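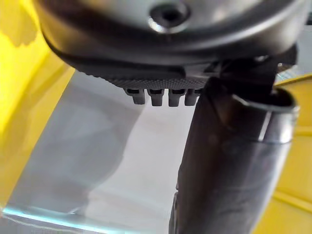
Home Reviews Phones Reading Podcast Contact

November | By the gadgets desk | 2 min read

I've had the new Trirska in my bag for a fortnight and I still keep calling it a phone. It's a pocket e-reader, with buttons (real ones!) down the side and a screen that looks like paper, and it fits in the back pocket of my jeans if I remember not to sit down. It weighs 197 grams with the cover on. So when the people at Plemow said Mehrangiz Shojaei would have a chat with me about it, I said yes before I'd checked what I had on.

We met in Uvbridge, at a bakery two doors up from the Plemow office, where she ordered a finger bun and cut it into very neat pieces. She runs the hardware side and has done since the first Trirska, the one with the wobbly power switch. I owned that one. I told her so, and she put her knife down.

"Oh no," she said. "Did you do the paperclip thing?"

I did do the paperclip thing. For anyone who missed out, you could wedge the switch with a bit of bent wire and get another year out of it, and half the forums were devoted to which gauge of wire. Shojaei reckons she read every one of those threads. "I had them printed and stuck up over my desk. I wasn't even embarrassed by then, I was taking notes. The new switch is a slider because a bloke posted a drawing of a slider."

The other big change is the battery cover, which comes off with a coin. I asked if that was a hard sell inside the company and she laughed for quite a while. It adds thickness, it adds a seal that has to be tested, and it means someone can drop the cover down a drain. "We had an argument about the drain. A proper one, with a whiteboard. In the end we just decided to sell spare covers, in colours, and now they're one of the things people ask for most."

Plemow claims 30 days on a charge. I got less, but I read in bed with the light turned right up and I fiddle with the fonts constantly, so I'm a terrible test. She didn't try to talk me out of my result. "The light is the thing. If you leave it halfway you'll get there. If you've got it blazing all night, no, you won't, and I'd sooner say that to your face than have you find out on a camping trip."

Then there's the price. It's $212, up from the last model, and I'd asked on our page beforehand what people wanted me to put to her.
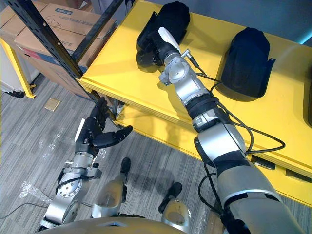 For that money I want library loans working properly on day one, wrote Kiri in the comments, and I don't want to hear about an update coming later, I've been hearing about the update since the last one.

I read that out loud at the table. Shojaei winced a bit. Loans work now, she says, and they did on mine, though I had to sign in twice and the first time it dumped me back at the home screen with no message at all. "That's a known one. It's the sign-in page timing out and our side not saying anything. You should get a message. It's a rotten message at the moment, it's a number, but you should at least get the number."

And the money? "Screens cost more. I could give you a long version with freight in it, but it's mostly the screen. We looked at dropping the storage to hold the old price and I couldn't stomach it. People keep their whole shelf on these."

She's chattier about what didn't make it in. There was going to be a headphone socket. There was going to be a stylus, for about as long as it took to see how the stylus felt on that surface ("like writing on a wet plate"). There was a version with a bigger screen which she carried around for months and clearly misses. I asked if I could see it and she said it was in a drawer, and then she changed the subject to dictionaries. 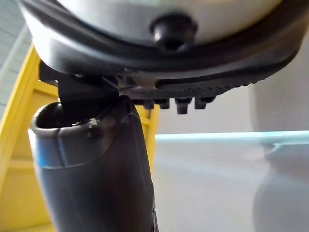 The underside of a gripper, close up.

The dictionaries are great, by the way. You hold a word down and the meaning pops up at the bottom, and it doesn't cover the line you're on. It used to cover the line you're on and it drove me up the wall. I told her this at some length and she let me.

You can get the Trirska direct or from Woldemariam, who've got the counter by the escalators and will let you have a go before you hand anything over. They only had the grey when I went past. Shojaei likes the green, but she says she always likes whichever one is hardest to get the paint right on.

I asked what she's reading on hers. A very long novel about a lighthouse, she said, and 2 cookbooks she has no plans to cook from. "The pictures are all in grey. Have you ever looked at a curry in grey? I've put it on the list."

She took the last bit of bun back to the office in a paper bag. I went and bought a spare cover, in orange.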